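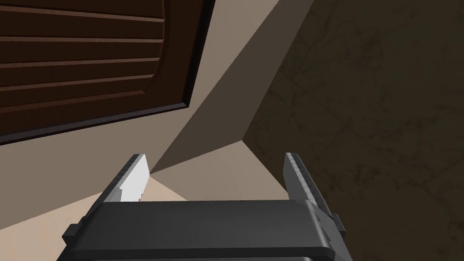
September, notebook 3, Rovthorpe lab

Zinc salen batch, second attempt. Ligand from the Plirka bottle, dried overnight over sieves. Dissolved in dry methanol under nitrogen, added zinc acetate in one go at room temperature. Yellow solid within five minutes. Left stirring until 4 pm, filtered on the small frit, washed twice with cold methanol.

Yield lower than last time. I think I lost material in the wash – the filtrate was still quite yellow. It is in the fridge, labeled, please don't throw it out.
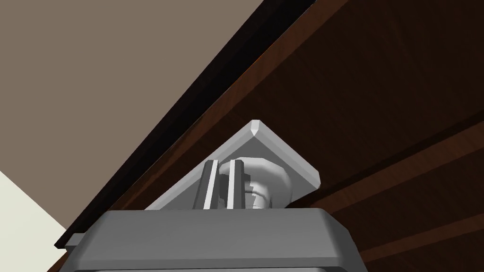 Underside of the wood, dark edge strip at left.

Mass spec: peak at 404 as hoped, plus a small one from free ligand. Doğukan Ertürk ran the proton NMR in DMSO. Imine signal is clean, no phenol OH left that we can see. Some methanol in there, so the solid goes back on the vacuum line before it gets sent for elemental analysis.

Crystals: set up 3 vials, slow diffusion of ether into pyridine. Grotow caps on two of them, the third has a septum with a needle. Last time the septum one went dry, so
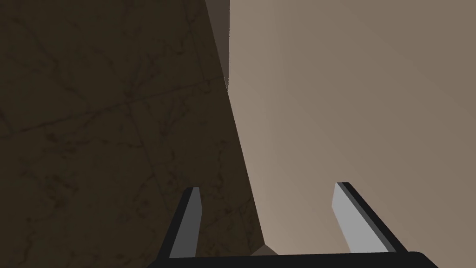
I used a thinner needle and more ether in the outer jar. Check in 5 days, not before.

Still to do:
Repeat with the cadmium salt at half scale. Waste goes in the heavy metals drum.
Ask Rewi about the late order of dry pyridine.
Regrease the tap on line 2, it sticks.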